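Went to the Berkero print fair this morning and I'm still buzzing, so you're getting a thread. 1/7

It's all darkroom work this year, 368 prints hung in an old feed store. Silver gelatin, salt prints, a whole wall of cyanotypes. I did two laps before I even took my coat off!

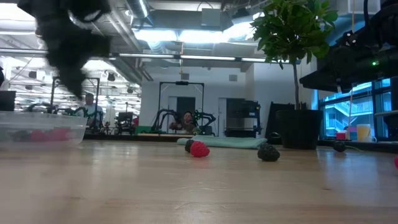

Plustside

19/03/2018

2/7 First stop was the Rebelo portfolio. Night harbors, long exposures, blacks so deep you want to lean in (I did, and got a polite cough from the desk).

3/7 Then the Lendari press table. They make small photo books, 400 copies a title, sewn by hand. I bought the one about empty swimming pools – thick matte paper, one picture to a spread, no captions at all.

4/7 Talked for ages with a woman who prints from her grandfather's glass plates. She has 381 of them and has gotten through maybe a third. She lets the cracks print too, and I love her for it.
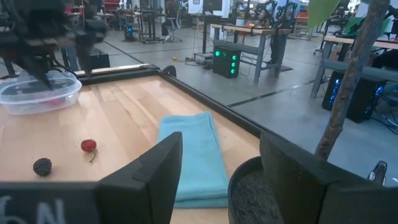

5/7 She also talked me into trying warm-tone paper again. I gave up on it years ago after a muddy batch, but hers glow. Two boxes ordered before lunch!

6/7 If you go, start upstairs. The small contact prints are up there and the window light is so good before noon.

7/7 It's on until May and entry is free. I'm going back with my sister, who says she doesn't like black and white. We'll see!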